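Three in Four Apartment Residents Have Never Asked a Neighbor to Take In a Package, Survey Finds

Poll commissioned by parcel locker operator Pekero also examines spare keys, shared walls and borrowed tools

WEKPORT – A survey of apartment residents commissioned by parcel locker operator Pekero has found that 75% have never asked a neighbor to accept a delivery on their behalf, although a majority of the same group said they would agree if a neighbor asked them.

The survey was carried out by the research firm Undumitz in July among adults living in buildings with a shared entrance. Respondents were asked about deliveries, spare keys, noise, borrowing and the ways in which they contact other people in the building. Only residents who had lived at their current address for at least one full year were eligible.

The gap between willingness to help and willingness to ask was the largest recorded anywhere in the questionnaire. It appeared in every age group and in both rented and owned units. It was widest among residents under 35 and narrowest among those who had lived in the same building for more than nine years.

"The question on accepting a delivery was asked in both directions, with identical wording apart from who was doing the favor," said Kourosh Arabzadeh, head of research at Pekero. "Residents rate the request as a larger imposition when they are the ones making it. The same people describe it as a minor matter when the request comes to them."

Reasons for not asking

Respondents who had never asked a neighbor to take in a package were invited to select every reason that applied. The most common answer was that they did not want to owe a favor. The second was that they did not know their neighbors' schedules. Concern about theft or damage ranked well below both, and fewer still said they had no need because someone was normally at home.

A smaller group reported that they had asked once and had not repeated the request. Follow-up answers from this group mostly concerned timing: the package had been accepted, but collecting it required two or more attempts, or a visit at an hour that one of the parties found inconvenient. Sunday was the day most often named as unsuitable for knocking on a door, followed by any weekday after 9 p.m.

Names and contact details

Most respondents could give the first name of at least one person living on their floor. Far fewer had a phone number for anyone in the building. Among those who did, the number had usually been exchanged during a specific event, such as a water leak, a power outage or a delivery left at the wrong unit.

Building group chats were available to a minority of those surveyed. Residents with access to one were more likely to have asked for a favor in the past year, but they were no more likely to have spoken to a neighbor in person for longer than a few minutes. Undumitz notes that the survey cannot establish whether group chats encourage requests or whether they are set up in buildings where requests are already common.

Spare keys

Respondents were asked who, other than members of their household, held a key or entry code to their unit. Family members living elsewhere were the most frequent answer, followed by the building manager. Neighbors ranked third. Residents who had left a key with a neighbor were almost all satisfied with the arrangement, and few had ever asked for it back.

Households with pets were more likely to have left a key next door than households without. The presence of children made little difference to the result.

Borrowing and lending

Tools and kitchen items were the objects most often borrowed within buildings, with stepladders mentioned more than any other single item in the open-text answers. Most loans were returned within two days. Where an item was not returned, the lender had generally not asked for it.
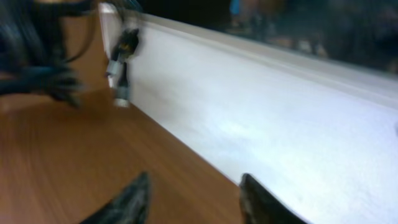
The questionnaire also asked lenders to estimate the replacement cost of the most expensive item they had lent to a neighbor. The highest figure accepted after data checks was $169, given for a cordless drill. Answers that could not be matched to a named item were removed from this part of the analysis.

Noise

Noise was included because earlier work by Undumitz had suggested that residents who had raised a complaint in person were afterward more likely to exchange favors with the same neighbor. The new results are consistent with that finding but do not prove it. Respondents who had left a written note reported the lowest level of later contact, lower than those who had taken no action at all.

Planned use of the results

Pekero will use the findings in the design of its Talebi locker, a compact unit intended for lobbies in buildings that are too small for a full locker bank. The current version of Talebi issues a pickup code to a single resident. A planned software update will allow that resident to pass the code to a neighbor for one collection, after which the code expires.

"Residents told us that the obstacle is making the request and agreeing on a time," said Arabzadeh. "A transferable code deals with the second part. The first part is outside what a locker can address, and we do not claim otherwise."

Testing of the update will take place in buildings in the Wekport area. Property managers with fewer than 75 units may apply to take part through Pekero's regional office. Existing customers will receive the update at no charge once testing is complete.

About the survey

Undumitz conducted the survey online. Results were weighted by age, region and type of tenure. Questions on deliveries and borrowing referred to the preceding 12 months unless otherwise stated. Percentages are rounded to the nearest whole number. The full questionnaire and data tables are available on request.

About Pekero

Pekero designs, installs and maintains parcel lockers for residential buildings. The company is based in Wekport and supplies property managers, housing associations and developers.

Media inquiries

Pekero Press Office, Wekport. Requests for data tables should state the section of the survey required and the intended date of publication.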